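Plirkley Finger Plates for Parallel Grippers
Flat and ridged versions, for cable and connector work

Product page last changed May 23, 2022

Overview
The Plirkley plates are replacement fingers for two-finger parallel grippers. We make them for customers who need to hold small plugs by the body and bring them to a port without twisting them. They are sold in pairs. A pair can be flat or ridged, and both types use the same screw pattern, so you can change from one to the other without teaching the tool center point again.

Which type to choose
Flat plates are our first advice for network plugs. The plug body has straight sides, and a flat surface holds it square to the gripper. The long part of the plate also leaves some free space beside the plug, where a tag or a label can stay without being pressed.

Ridged plates are better for the cable itself. The ridges run across the pad like the teeth of a comb, and a round jacket sits between two of them. If you hold a plug with ridged plates it can tilt a little when the contact starts, and with small connectors this tilt is enough to miss the port.

Many customers with two arms order one pair of each. The arm with flat plates does the insertion, and the other arm keeps the cable out of the way.
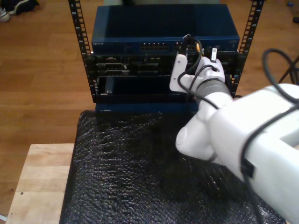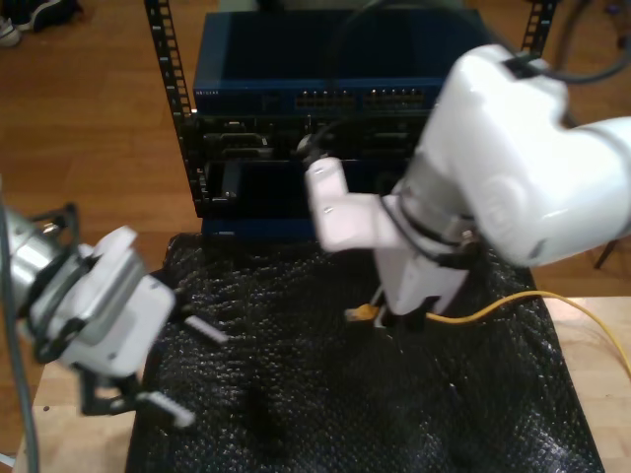

Bench comparison at Siriwardena, plug handling at a rack switch.

Cable pull is the point where most of our test time was spent. A plug is light, but the cable behind it is stiff and wants to turn the plug in the fingers. The direction of the cable matters very much for this. With the black cable, which loops down over the gripper and back along the arm, the pull comes from above and behind. The yellow one goes under the wrist and away across the table, so the pull is to the side. Please test your own cable in both ways before you decide the grip force. A value that is good for one routing can be too low for the other.

Test result
Rajitha Akanda prepared the comparison and Walter Rivadeneyra repeated it in our shop with a second controller. Together they made 2106 insertions with the flat plates and 600 with the ridged plates. The flat plates needed a second attempt much less often. We do not publish a success rate, as it depends on the camera position and on the port more than on the plates. If you want to see the log, write to us and we will send the complete file.

One remark about controllers. The Nonitz controller closes the gripper by position, and the Dosetis controller closes it by force. Both can be used with our plates. With position control you must measure the plug body first and enter the width by hand. With force control start low and increase in small steps — the plug latch must still be able to move.

Mounting
Remove the original fingers and clean the contact surface.
Put the plate on the two pins. The narrow end shows away from the wrist.
Tighten the screws by hand, close the gripper slowly, and check that the plates are parallel.
Tighten again with the key from the box.
For ridged plates, check that the teeth of both sides meet evenly.

Life time and care
Change the plates after 800 hours of work, or earlier if the edge is rounded. Wipe them with a dry cloth. Do not use oil or solvent on them, also not for removing label glue.

In the box
2 plates, screws, key, printed mounting sheet.

Ordering
Please tell us the gripper model, the plate type, and the width of the largest plug you want to hold. Plates with a special length are possible. For these we need a drawing or a sample plug, and we send back a proposal before production. Samples are returned with the order.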